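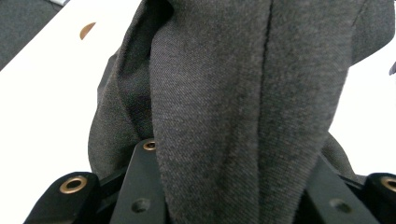 Review: Ikilico streaming app, three months in

Ikilico carries the full run of Grasterach Wrestling, both the Friday show and the monthly specials. I subscribed before the December special and have used the app on a TV box, a tablet and a laptop.

Video quality
Live streams start at a low bitrate and step up within 15 seconds on a wired connection. Wi-Fi takes longer. Fast camera cuts produce some blocking around the ropes, mostly on the tablet. The December special dropped once, during the tag match, and resumed at the live point with no option to go back until the show ended.

Archive
The library lists 800 matches. Everything from the Plekia tour is there, in the original aspect ratio. Older cards are split by match, newer ones are whole shows with chapter marks. The marks are placed at the bell, so entrances have to be found by hand. Search works on wrestler names and fails on match types. "Ladder" returned nothing, although the Shim title ladder match is in the archive under its date.

Commentary
Two audio tracks on live shows, one on most of the archive. Denise Dobson's solo commentary is mixed well below the crowd on the early cards. Later shows fix this. The track selection resets every time a new show is opened.

Spoilers
Thumbnails for recent shows often show the winner holding the belt. There is a setting to hide results. It hides the text and leaves the thumbnails alone.

Account
Two streams at once, no downloads. Canceling took three screens and access ran to the end of the paid month.

Verdict
Good archive, adequate live video, poor search. Worth a month for the Plekia shows alone. For the weekly show only, wait until the live rewind is fixed.

Score: 68 out of 100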